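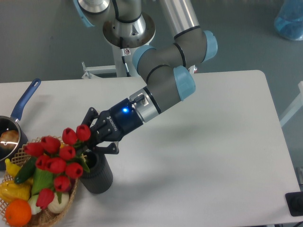
造花のチューリップをかごから筒形の花器に移して飾る

Motstead 暮らしの手引き
2021年1月20日

赤いチューリップの造花を、野菜や果物のおもちゃと一緒に編みかごへ入れてある状態から、縦に筋の入った筒形の花器へ移すまでの手順をまとめます。店先の小さな台や、玄関の棚、子ども向けの部屋のテーブルなどで使える飾り方です。水は使いません。生花の場合は水揚げや切り戻しが必要になるため、この手引きの範囲には含めません。

作業時間は初めてで40分、慣れれば半分以下になります。時間の大半は茎の曲げ直しと葉の整理で、花を器に入れること自体はすぐに終わります。

用意するもの

・チューリップの造花(花が閉じた形のもの)
・筒形の花器
・編みかご
・野菜や果物のおもちゃ
・やわらかい布
・毛先のやわらかい刷毛
・茎をまとめる場合は園芸用のビニールタイ
・器が軽い場合は重り用の小石または砂
・茎を切る場合はワイヤー用のニッパー

花ばさみで造花の茎を切ると、中の針金で刃が欠けます。必ずワイヤーの切れる工具を使ってください。

花器の選び方

チューリップの造花は頭が重く、茎の先に重さが集まっています。口が大きく開いた器に少ない本数を入れると、茎が縁に沿って外へ倒れ、中央が空きます。筒形の器は口から底まで太さがほとんど変わらないので、茎の傾きが小さくおさまります。

色は濃いものが扱いやすいです。赤い花と緑の葉に対して、黒や濃い灰色の器は目立ちすぎず、白いテーブルの上でも輪郭がはっきり見えます。縦に筋のある器は、茎の向きと筋の向きがそろうので、無地の器より少し背が高く見えます。透明なガラスの器は造花には向きません。茎の切り口と針金が見えてしまいます。

高さの目安は、花を含めた全体の長さに対して三分の一から半分です。全長38cmの造花であれば、13cmから19cmの器になります。これより低い器を使うときは重りを入れます。

台の準備

1. 台の上を片付けて、乾いた布でふきます。白い天板は葉から落ちた緑の粉や糸くずが目立つので、作業の後にももう一度ふくことになります。

2. かごを利き手と反対側に置きます。花器はかごのすぐ隣に立てます。間を空けすぎると、束を運ぶ途中で葉がかごの編み目に引っかかったときに気づきにくくなります。

3. 花器の中をのぞき、値札や緩衝材の切れ端が残っていないか確かめます。

4. 重りを使う場合は、この段階で入れます。小石なら底が隠れる程度で足ります。砂を使うときは、ポリ袋に入れて口を縛ってから沈めてください。後で中身を替えるときに楽です。

造花のほこりを落とす

しまってあった造花は、花びらの合わせ目と葉の付け根にほこりがたまっています。刷毛で上から下へ払います。花が閉じた形のものは、先端のすき間に刷毛の角を入れて軽く回すと取れます。

表面につやのある花は、固く絞った布で一輪ずつふいても構いません。布張りの花びらは水を含むと縁が波打つことがあるので、刷毛だけにします。どちらか分からないときは、いちばん後ろに回す予定の花の裏側で試してください。

かごから束を取り出す

1. かごの中で茎がどこまで入っているかを見ます。茎の間におもちゃがはさまっている場合は、先におもちゃを外します。

2. 花の頭ではなく、花のすぐ下の茎をまとめて持ちます。頭を持って引くと、花と茎の差し込み部分が抜けます。抜けてしまったものは、先端に少量の接着剤をつけて差し直し、一晩置きます。

3. まっすぐ上に引き上げます。編み目のすき間から葉の先が外へ出ていることがあるので、引っかかりを感じたら一度戻し、葉を内側に入れてからやり直します。

4. 茎の下端が花器の縁より高くなるまで上げてから、横へ動かします。

束を手に取ると、花の頭は重さで片側へ開きます。横に寝かせて持ったときは特に大きく広がります。この段階で形を直す必要はありません。器に入れると茎の下半分がそろうので、花の向きはその後で決めます。
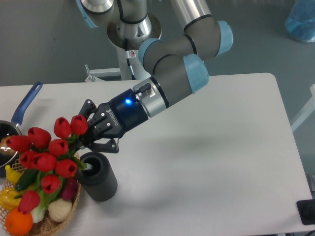 Motstead 暮らしの手引き 第64号 12ページ

花器に入れる

1. 束を花器の真上に持ってきます。茎の先が口の内側に全部入る位置で止めます。

2. 茎の先がばらけている場合は、空いている手で下端を軽く束ねます。一本だけ外に出たまま押し込むと、その茎が縁で折れます。造花の茎は一度鋭く折れると、曲げ戻しても跡が残ります。

3. ゆっくり下ろします。底に当たったら手を離さず、花の高さを確かめます。

4. 高すぎるときは、いったん抜いて茎の下端を折り返します。切るのは最後の手段です。折り返しておけば、別の器に替えたときに元の長さで使えます。折り返す長さは3cmずつ試すと、下げすぎを防げます。

5. 手を離し、束が自然に落ち着くまで待ってから、倒れた茎を起こします。

束のまま入れると花が片方に寄りやすいので、きれいに広がらないときは一本ずつ入れ直してください。その場合は中央の背の高い花から始め、次に後ろ、左右、手前の順に進めます。手前の花は少し低くします。

茎と花の向きを整える

チューリップは生花でも茎がゆるく曲がります。造花も全部をまっすぐに立てると、鉛筆を差したように見えます。茎の上から三分の一のところを、親指の腹で弓なりに曲げてください。爪を立てると被覆に筋がつきます。

曲げる向きは、左側の花は左へ、右側の花は右へが基本です。中央のものは正面に少しだけ傾けます。花の頭同士がぶつかっているところは、片方を前、もう片方を後ろへずらします。高さを変えるだけでは重なりが解けないことが多いです。

一方の側へ大きく垂らす飾り方もあります。テーブルの端に置いて、花を外側へ流したいときに向きます。重心がかたよるので、重りは必ず入れてください。

葉の扱い

長い葉は花の間を通って上へ出ます。花より高く飛び出した葉は、先を外側へ軽く反らせて下げます。全部を下げると茎の緑が見えすぎるので、後ろの数枚は立てたまま残します。

器の中へ葉を巻き込むと、口がふさがって茎が動かせなくなります。器の縁より下になる葉は、上に向けて曲げておくか、茎から外します。差し込み式の葉は引けば外れます。外した葉は捨てずに袋に入れ、花と一緒に保管します。

かごを組み直す

花を抜いた後のかごは中身が沈み、おもちゃが底に寄ります。そのまま隣に置くと低く見えるので、次の手順で入れ直します。

1. おもちゃを全部出し、かごの底に丸めた布か薄紙を敷きます。
2. 大きいものを後ろと左右に置きます。
3. 細長いものは、片方の先がかごの縁から少し出るように斜めに入れます。
4. 小さくて丸いものを手前のすき間に入れます。
5. 赤いものが花器側に集まっていたら、反対側へ移します。花の赤と続いて見え、花器の位置が分かりにくくなるためです。

格子状に編んだかごは中身が横からも見えます。敷いた紙が編み目から出ていないか、低い位置から確認してください。白い紙より、かごに近い薄茶色の紙が目立ちません。

置き場所の確認

花器とかごの間は、指が二本入る程度を空けます。垂れた花がかごの上にかかるのは構いませんが、花の頭がおもちゃに乗ると、上から押されたように見えます。

正面、左右、座ったときの目の高さの順に見て、気になるところだけ直します。上から見て整っていても、座ると器の口の片側が空いて見えることがあります。照明が片側から当たる場所では、花器の影が台に長く出ます。影の落ちる側に小物を置かないほうが、台の上が散らかって見えません。

Santoroの型の飾り台のように天板の奥行きが浅いものでは、花器を中央より後ろに置き、かごを斜め前に出します。Skestbridgeの店舗で使っている長い台では、横一列で問題ありません。

うまくいかないとき

花が全部同じ方向を向く
 束のまま入れたことが原因です。器の中で茎を一本ずつ回します。花の頭を持って回さず、茎の中ほどを持ってください。

手を離すと束が沈む
 器が深すぎます。底に丸めた新聞紙を入れて上げ底にします。

茎が口の中で遊ぶ
 本数に対して口が広すぎます。下から三分の一の位置をビニールタイでゆるく束ねると安定します。きつく縛ると花が開かなくなります。

器が傾く
 台の水平を見て、問題がなければ重りを足します。滑り止めを敷くのは重りを足した後です。

茎から緑の色が手につく
 古い造花に多い状態です。乾いた布でふき取り、白い台に直接寝かせないようにします。

片付けと保管

花器から抜くときも、花のすぐ下の茎をまとめて持ち、真上に引きます。葉を茎に沿わせてから、花の頭が箱の同じ側に来るように並べます。頭の下には薄紙を一枚入れます。重ねるのは二段までにしてください。三段になると下の花がつぶれ、閉じた形が戻らなくなります。

夏の間しまう場合は、7月の初めに一度箱を開けて湿気を逃がします。直射日光の当たる棚では赤が先に退色するので、ふた付きの箱を使います。Flidovの収納箱であれば品番1143が、この長さの造花を曲げずに入れられる大きさです。

おもちゃは別の袋に入れ、かごの中に戻しておきます。造花をかごに立てたまま長く置くと、茎に編み目の縁の跡がつきます。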